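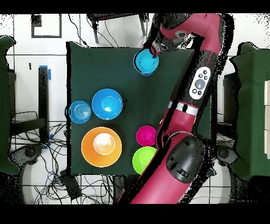 Section 3. Setting Up Your Scale and Weighing in Bowls

Welcome to the part of the guide where you get to use the thing! If you've come straight here without reading Section 2, please flip back for a minute and check that the two pads of packing foam are out from under the platform. We get more calls about that foam than about everything else put together, and the scale will never settle while it's in there.

This section covers the Brilik 484 kitchen scale in its standard form. If yours came with the Trumon wall bracket, do everything here on a table first and hang the bracket later, following the leaflet that was packed with it.

3.1 Choosing a spot

The scale likes a flat, firm surface that doesn't bounce when you walk past. A kitchen counter is ideal. A sturdy table is fine too, and a tablecloth under the scale won't hurt as long as it is thin and pulled smooth. Quilted placemats, folded towels and those lovely thick cork boards are a different matter. The four feet sink into them unevenly and you can end up with a reading that creeps up or down while you stand there waiting for it.

Try to keep it out of the draft from a fan or an open window. You may not think moving air weighs anything, but a wide bowl catches it like a sail, and the last digit will flicker.

Note: Keep the scale at least an arm's length from an induction cooktop that is switched on. The field can upset the reading. It does no lasting harm, and the scale comes right once you move it.

3.2 Putting in the batteries

1. Turn the scale over and lay it on something soft so the platform doesn't get scratched.
2. Press the tab on the battery door and lift. It is a bit stiff the first few times.
3. Put in the two AAA batteries from the box, following the plus and minus signs molded into the tray.
4. Close the door until it clicks.
5. Turn the scale right side up, set it where you plan to use it, and press the ON key once.

Every part of the display lights up for a moment, and then you should see a zero. If you see "Lo" with brand new batteries, take them out and look for a thin plastic strip still stuck to one end.

Caution: Do not mix old and new batteries, and do not use rechargeable cells in this model. They run at a lower voltage and the scale will tell you it is tired when it isn't.

3.3 Leveling

Under each corner is a foot that screws in and out. On most counters you won't need to touch them. On an older table you might.

1. Press gently on one corner of the scale body (not the platform), then on the opposite corner.
2. If it rocks, find the foot that isn't touching and turn it counterclockwise until it meets the surface.
3. Check the other pair of corners in the same way.
4. Press ZERO.

Please go easy with the feet. They come all the way out if you keep turning, and they roll a surprisingly long way across a kitchen floor.

3.4 Picking your units

The key marked UNIT steps through grams, ounces, pounds and ounces together, and fluid ounces of water. Each press moves you along by one, and the scale remembers your choice the next time you turn it on.

A word about fluid ounces, if you'll bear with us. The scale only knows how heavy something is. When it shows fluid ounces it is assuming that you are weighing water. Milk comes out close enough for everyday baking, but honey and oil do not, so please use a measuring cup for those or find a recipe that gives them by weight.

3.5 Weighing in a bowl

You'll probably do this every day. The idea is to have the scale forget about the bowl and tell you only about the food. The key for that is TARE.

1. Turn the scale on with nothing on the platform and wait for the zero.
2. Set your empty bowl in the middle of the platform.
3. Let the number settle. A small dot shows in the left corner of the display once it has.
4. Press TARE. The display goes back to zero.
5. Add your ingredient slowly, and stop a little short of your number. The last spoonful always seems to be bigger than you meant it to be.
6. Wait for the dot again before you trust the figure.

To add a second ingredient to the same bowl, press TARE again and carry on. You can do this as many times as you like, provided the total stays within the limit.

If you lift the bowl off, you'll see a minus sign and a number. There is nothing wrong. The scale is remembering the bowl you took away, along with whatever was in it when you last pressed TARE. Put it back and you pick up exactly where you left off.

Caution: The limit of 2,000 grams includes the bowl. If you have a heavy mixing bowl that weighs 600 grams on its own, you have 1,400 grams left for flour and everything else. Going over the limit shows "Err" on the display. Take the bowl off right away, because leaving it there can bend the sensor for good.

3.6 A few thoughts on bowls

Nearly any bowl will do, and you certainly don't need to buy a special set. Still, after years of answering letters on the subject we have some opinions.

Light bowls leave you more room under the limit, so they are the ones to reach for when you're making a big batch. Heavy bowls stay put when you stir, although we would rather you took the bowl off the scale before stirring anything. A bowl with a very wide rim may hang over the display and hide the number. If that happens, press and hold the HOLD key after the dot appears, and the figure stays on the screen while you move the bowl out of the way to read it.

Make sure the bottom of the bowl sits only on the platform. If it touches the body of the scale, or leans against the backsplash, part of the weight is being carried somewhere else and your reading will come out low.

If you bake the same things often, it's handy to write the empty weight of each favorite bowl on a bit of masking tape and stick it underneath. Mieke Van Acker, who wrote the first edition of this guide, did it with every bowl in her cupboard, and it means you can work out what's left in a bowl of dough or soup without emptying it. Put the bowl on, read the number, subtract what's on the tape.

3.7 Weighing what you take away

Sometimes it is easier to weigh from the full container. Sticky things like syrup, peanut butter and yogurt are good candidates.

1. Put the full jar on the platform with its lid off and your spoon out.
2. Wait for the dot and press TARE.
3. Scoop out what you need into your mixing bowl. The display shows a minus number, and that is how much you have taken.
4. Stop when the number matches your recipe.

What clings to the spoon has left the jar too, so scrape it well into the bowl.

3.8 Automatic switch-off

To save the batteries, the scale turns itself off when the weight hasn't changed for a while. It leaves the factory set to the short time, and we do hear from people who find this maddening in the middle of a cake. To lengthen it:

1. With the scale off, hold down UNIT and press ON.
2. The display shows "A-1". Press UNIT once to change it to "A-2".
3. Press TARE to save.

Setting A-2 gives you 20 minutes. Your batteries will need changing a little sooner.

Note: When the scale switches itself off, it forgets your tare. If you come back to a dark display with a half-filled bowl on it, leave the bowl where it is, turn the scale on and let it find its new zero with everything already in place. Then add your next ingredient as usual. The total on board still counts toward the limit, even though the display reads zero.

3.9 Checking the accuracy

We suggest doing this when you first set up, and again whenever the scale has been dropped or moved to another house. You'll need the De Bruijn check weight, if you ordered one, or any other certified weight of 1,000 grams. A bag of sugar gives you a rough idea, but the bag has a weight of its own and isn't accurate enough to adjust anything by.

1. Let the scale stand in the room for an hour so it is at the same temperature as everything else.
2. Turn it on and wait for the zero.
3. Place the weight in the middle of the platform.
4. Read the display. Anything within two grams either side is normal.
5. If it is further out than that, take the weight off, press ZERO and try once more.

If the second try is no better, go on to the calibration steps in Section 5. Don't start calibrating with a weight you aren't sure of.

3.10 Wiping down

Lift the platform straight up to take it off. It can be washed by hand in warm soapy water and should be fully dry before it goes back. Wipe the body with a cloth that is barely damp. Never hold it under the faucet, and keep spray cleaners away from the keys.

Flour likes to collect around the four posts under the platform. A dry pastry brush gets it out nicely. The Astent silicone cover, sold separately, keeps most of it away from the keys, and you can press them through it. Fit the cover before you turn the scale on so that its weight is included in the zero.

Continue to Section 4 for recipe memory and the kitchen timer.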